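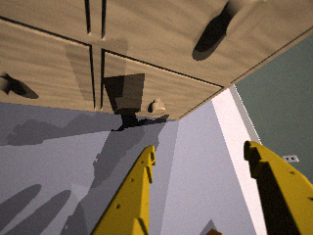

MINUTES & NOTICES

Mon 21 November | Posted by Signe Nordin
Reading time: 2 minutes
Print | E-mail

Undham Street Residents - what we talked about

I took notes on my phone again, so shout if I've got you down wrong. There were more of us than in October, and we still started late (my fault, I had the key!).

Present: me, Sverre Rønning, Javiera Sosa, Eilif Wikström. Apologies from Vilgot Myklebust, who has a cold.

Last minutes: Agreed, once Eilif's name was spelled right. Sorry, Eilif.

Parking: This took up most of the evening. Javiera read out the city's reply, and they'll look at permits if we send in 100 signatures. Sverre thinks permits will just push everyone over to Jela Road. I'm with Javiera on this one, but we went around and around and in the end voted to collect names and see. Passed, with Sverre against.

Street party: We have $431 left over from summer. Eilif wants a proper band and got a quote of $300 - I love the idea, but it doesn't leave much for food. Held over until Vilgot is back.

Shared kitchen: The cupboards are staying as they are for now. Please label your shelf.

Streetlight outside number 103: Still out. Javiera has reported it twice and will call this time.

Any other business: Sverre asked whether the leaf pickup is on the usual day. I'll find out and put a note through doors.

Next meeting at Eilif's, same time. Bring a chair if you can.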